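Bathroom demos – how many is enough before you move on?
4 min read

kolbrun_h
Posting this in the data collection section and hoping somebody here has been through the same thing. We're gathering teleop demos for a tidy-the-vanity task: pick up the toothpaste, put it back where it goes, same with the toothbrush, leave the faucet alone. The plan Ye-ji wrote up in March says 500 good episodes for this one bathroom before we go anywhere else. We're at 57. I've started to wonder if that number is even right, or if we'd be better off with 40 here and then a different sink.

The wrist view is the one I keep going back to. The tube is easy, white with a blue cap, lying on the marble where you can't miss it. What worries me is everything over the backsplash. It's one big mirror, so the robot gets itself and the whole room back at it in every single episode.

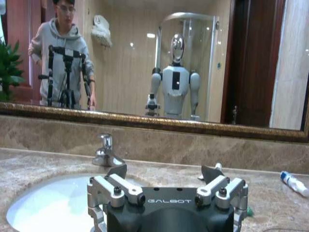
Photo: Kolbrún Hafstein / Lullbridge

So my questions are, one, does the mirror hurt us, and two, would you keep going to 500 or spread out? I'm leaning toward spreading out but I'm outvoted at the moment.

threadbare_tom
Spread out. I'd stop at 40 in any one room, no matter how nice the room is. We did a kitchen set for Follport and the first pile of episodes taught the policy one countertop really, really well. Put it on another countertop and it reached for where the mug used to be. The model doesn't know which parts of the picture you care about!

ejnam
I'm the Ye-ji from the plan, hi. I don't agree with Tom, or not for this task. Kitchens have big things in them. A toothbrush is thin and slippery and it rolls, and the grasp is where we lose episodes. I want a lot of grasps on the same counter with the brush lying every which way, so that when it fails I know it's the hand and I don't have to argue about lighting. Variety comes after. If you change the room and the object and the operator all at once you learn nothing from a bad run.

threadbare_tom
OK but you can get a lot of grasps in a lot of rooms. That's still a lot of grasps.

ejnam
Sure, and then I spend my whole life moving a robot up and down stairs. Setup in a new place costs us most of a morning – cables, network, calibration, somebody's shampoo.

snaedis_a
Jumping in on the mirror part. We had one in our Van Hecke set (hotel-style rooms, lots of them had mirrors) and I was sure it was going to be a disaster. For the wrist camera it was fine, because once the hand is down at the object most of the view is counter. The head camera was the one that got weird. The policy did OK with the operator reflected on the left and got noticeably shakier the week he decided to stand on the right. So it was paying attention to him, at least a little.

What fixed it for us was boring. The operator moved to a new spot every eight episodes, and we wrote the spot down in the episode notes.

kolbrun_h
Oh, that's a good one, and it costs us nothing. I just scrolled through ours and the person is on the left side of the mirror in both of the clips I had open, gray hoodie and all. Going to check the rest tonight.

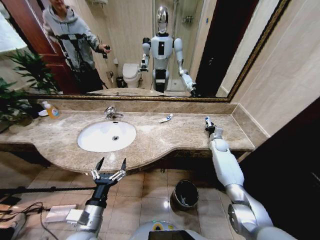
The toothbrush half is slower than the toothpaste half by a mile, and that's where I think Ye-ji has a point. The tube you can grab almost anywhere along its length and nobody minds. With the brush I end up fussing over the angle, and then I've got these long pauses in the recording where the arm is just hanging there while I think. Do people trim those out? I've been leaving them in.

snaedis_a
Trim them! Or at least flag them. A policy that has seen a lot of hovering will hover.

elinborg_b
Gentle disagreement with Snædís. Short pauses are fine, and if you cut in the middle of an episode you get a jump in the joint positions that is worse than the pause. I only trim the start and the end. If the middle is bad I throw out the whole episode and record it again.

snaedis_a
Fair, I should have said flag first. We downweight the slow bits in training and keep the file whole.

threadbare_tom
Still say move rooms at 40. I'll bring it up every time.

kolbrun_h
Talked it over with Ye-ji off the thread. We're going to stay put until the brush grasp stops being embarrassing, with the operator swapping spots, and then do a second bathroom with the same objects and the same person driving. Full pauses left in, flagged. If anybody has a notes template with a column for where the operator was standing, please send it my way, mine is a mess.

elinborg_b
Sent you ours. Ignore the tab called Taken, it's old.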